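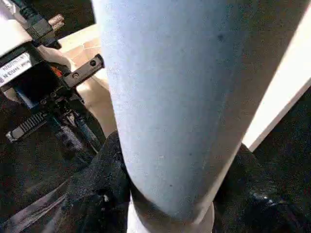

Why does my Condine dehumidifier shut off with a full tank light when the tank is empty?

Most of the time the little float inside the tank has stuck in the up position, so the unit thinks there's water in there. Pull the tank out, free the float, rinse the channel it rides in and push the tank back until it clicks. If the light comes back after that, read on, my basement took a fair bit more convincing.

Ticket 1429, Likau home comfort help desk
Status: closed by customer
Product: Condine, 25 litre model, bought used

First entry, June

Hi there! My dehumidifier lives in the basement beside the furnace and it's been a real workhorse up until now. Last week it started running for maybe ten minutes, then beeping and lighting up the tank light. Tank was bone dry the first time and had about a cup in it the second time. I've unplugged it overnight and plugged it back in, same thing. It's on its own outlet, no power bar, and the drain hose isn't hooked up (I empty it by hand into the laundry sink). What should I try before I haul it up the stairs?

Reply from the help desk

Thanks for writing in. Please remove the tank, check that the float moves freely and clean out any scale. Then run the unit for an hour and tell us the humidity reading and whether any code shows on the display.

Second entry

Okay, float's out and cleaned! It was grimy, I'll admit that, a sort of grey slime in the corners that I got off with an old toothbrush and vinegar. It moves up and down just fine now. Ran it for the full hour with the dial at 50 and it quit after 19 minutes. Display said 64 when it stopped. No code, just the tank light and the beeping (which the dog hates, by the way).

I also had a go at the filter while I was down there. Washed it, let it dry on the rack, put it back. No change, but the airflow sounds better.

Reply from the help desk

Please check the tank is seated evenly. On this model the switch sits at the back left and a tank that leans forward can lose contact once the compressor starts vibrating. Check the floor with a level if you have one.

Third entry

Well, you may be onto something. I leaned on the front of the tank with my knee and it ran and ran. Let go, and it beeped within a couple of minutes. The floor slopes toward the drain, I knew that, but I'd never thought about it because the thing sat in the same spot all last summer. Then I remembered we shoved it over to make room for the Furinen freezer in the spring, so now it's right on the steep part. Duh.

I cut two shims from a leftover bit of cedar and put them under the front casters. Level reads good both ways. Going to leave it overnight.

Fourth entry, 7:40 a.m.

Ran all night! Tank was nearly full when I came down with my coffee and the display says 52. I set it to go again and I'm calling it fixed. I did order a spare float from Trujillo Parts, 5 dollars plus shipping, because the old one has a hairline crack along the top and I'd sooner have one in the drawer.

You can close this one. Thanks for your patience with me and my crooked floor.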